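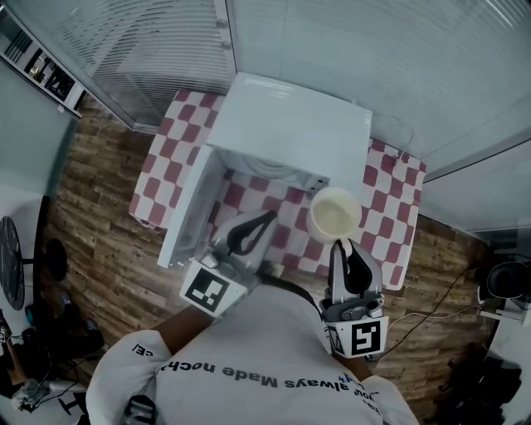 A white cup at the microwave, red-and-white checkered tablecloth.

Hadgu Comments
Version of Jan 25, 2018

Hadgu is a small collection of viewer comments about monster and disaster films. It contains 653 comments in English, copied by hand from the old Milldale film forum, which closed in January. Each comment is labelled as joke, complaint, praise or other.

Files
comments.csv – one comment per line, with id, film code and label
films.csv – the 40 films and their codes
split.txt – ids for training (400) and the rest for testing

Labelling
Maxence Huet and Theano Tzavaras labelled all comments separately. In 159 cases they did not agree, mostly between joke and complaint. We discussed these cases and kept one label. Dry humour is still the weak point of this data.

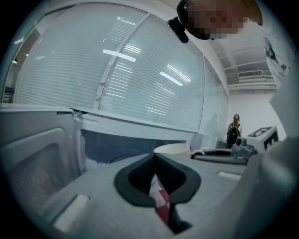

Office, looking up past the grey gripper.

Known problems
Spelling is left as it was, also the double spaces. User names are replaced by USER. Some comments give away the ending of the film. The code "enico" appears with capital letter in films.csv and without it in comments.csv; please convert before joining.

Use
Free for study and teaching. For other use, write to Theano at Fosance first.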